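Guda – a small list of soup recipes, typed up by me

Hi! I started this in May as a way to stop losing my recipe cards, and it grew. There are now 2,539 recipes in the file, all soups and stews, nearly all from old community cookbooks I picked up at yard sales in Bisham.

What's in it: one row per recipe, with a title, the ingredients, the steps and how many people it feeds. Amounts are in cups and spoons, as printed. If a book said "butter the size of an egg," I left it alone – please don't ask me to convert that one.
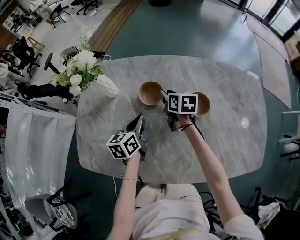 The serving column is the messy part. Church suppers liked to cook for 200, and those rows will wreck your averages, so filter them out first. I also found 18 recipes with no serving size at all and left them blank.

Known problems: my spelling of "bouillon" wanders, and 6 of the chowders are in there twice under different names. I'll fix them in the next version, which will be called Sibiya (the one before this was Jidport).

Use it for whatever you like, and send me corrections if you spot a typo.

Last updated 10 October 2023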